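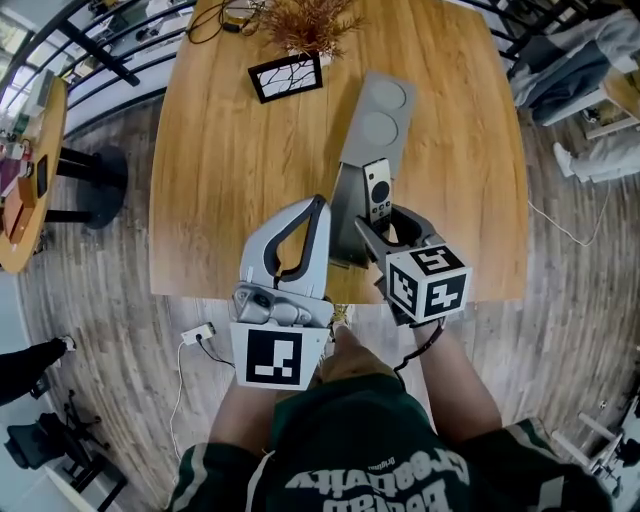 Leseecke » Debüts

tintenklecks80
Hab gestern "Drivia" beendet und bin hin und weg! Ein Erstling, 997 Seiten, und ich wollte trotzdem noch mehr. Wer liest mit?

Nair
Bin auf Seite 116 und finde es zäh. Die Anreise nach Bukora hätte man locker halbieren können.

tintenklecks80
Halt durch – ab dem zweiten Teil fliegt man nur so durch! Und gerade die Anreise mochte ich so gern (die Fähre!!).

seitenfresser
Da bin ich eher bei Nair. Schöne Sprache, aber das Lektorat bei Imach war wohl im Urlaub. Den Schluss fand ich allerdings großartig.

Nair
Na gut, ich gebe ihm noch 80 Seiten.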